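Robotics Club: minutes of the sorting project meeting
Posted by Rajkumari Chaturvedi, May 6, 2026

1. Minutes of the last meeting
Agreed, with one change: the heat for the Lultis cup is in October.

2. Progress
The Velen team gave its report on the sorting task. Each run is 10 minutes and the team has now logged 16. Left arm control is steady. The right arm still overshoots when it is asked to turn back quickly, and Rajkumari will go through the speed settings.
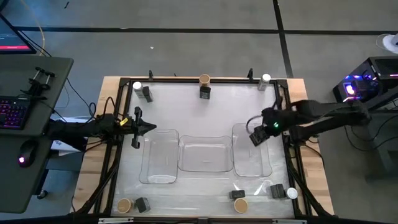
The layout was discussed at length. Bravo team wanted the bins moved to one side so that each arm has a shorter reach. Velen would like to keep the three clear bins in a row across the middle, with the cups and small black boxes along the top and bottom edges. It was agreed to keep the row until the heat. Glare on the white surface was raised again, and the lamp position will be tried at two heights.

3. Gripper work
Members asked for a set routine before each run: close both grippers fully, open them, then move to the start position. Bravo will write this up on one page and pin it by the desk.
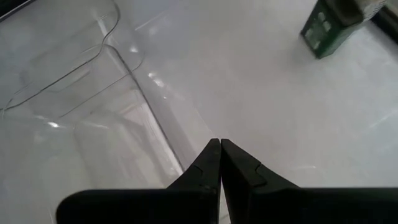
The routine should take no more than 40 seconds. Finger pads were left for next time, as the Jusus order has not come.

4. Money
There is nearly £60 left for the term. Spare cable ties and tape to be bought first.

5. Any other business
New members to be paired with a team for their first session. Keys go back to the office before six.

3 comments | 5 shares
Contact the club | © Robotics Club | Back to top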